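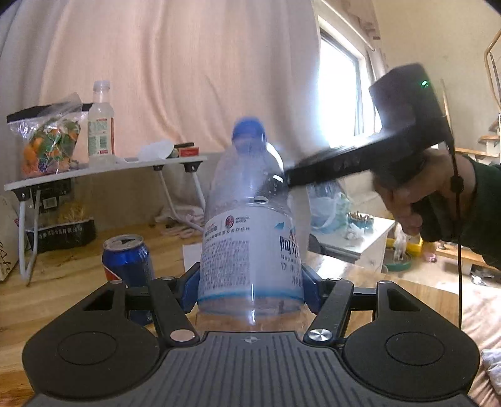

Category: Robotics — Equipment planning

Gripper kit budgeting

Gripper kit budgeting is the planning and costing of hand-held grippers, fixed grippers and the supporting gear used to teach robots everyday handling. It covers the choice of fingers and pads, the number of sets to buy, spares, computer storage, household objects to practise on, and the hours of the people who do the handling. The term is used mostly by small labs and workshops, where one person often draws up the list and also unpacks the boxes.

Scope

A budget is normally split into capital items and running items. Capital items are the grippers themselves, cameras, mounts and computers. Running items include finger pads, cables, drinks, fruit, bags and cleaning cloths. The second group is easy to underestimate, and it is where a good deal of the fun lies: few other engineering budgets have a line for bottled water and oranges.

Choosing fingers and pads

Two-finger grippers are the usual first purchase. They are simple to repair and cope with a surprisingly wide range of shapes. A clear plastic bottle held upright between two dark blue pads with serrated edges is a typical task, and a demanding one for so plain an object, as thin plastic gives under pressure and a shiny surface throws back bright reflections. Drinks cans, cartons and soft bags each ask something different of the pads.

Pads are consumables. Planners usually order them with the gripper, in more than one hardness if the maker offers it, and keep a note of which set was fitted for each batch of recordings.

Quantities

The Sarelmont workshop plan, often passed around among newcomers, sets out a first order for two work stations:

Hand-held grippers: 4
Spare finger pads, pairs: 100
Practice objects: 256
Storage drives: 6

Its author, Carleen Ellery, put the price of a complete hand-held set at 297 pounds and the whole first order at 2330 pounds, with furniture left out on the grounds that most groups already own a table. The plan was revised one June to add a second reel of cable — a small change that readers had been asking for.

Places to work

Recording in lived-in rooms has become a popular choice, and it changes the budget for the better. Curtains, folding tables, stairs and daylight from a window cost nothing extra and give far more variety than a bare bench. Money saved on building a mock kitchen can go on travel and insurance. Strong daylight can wash out part of a picture, so some plans include a cheap blind or a lamp.

See also

Edovby pad hardness scale
Khondokar method (spares planning)
Fatville open parts list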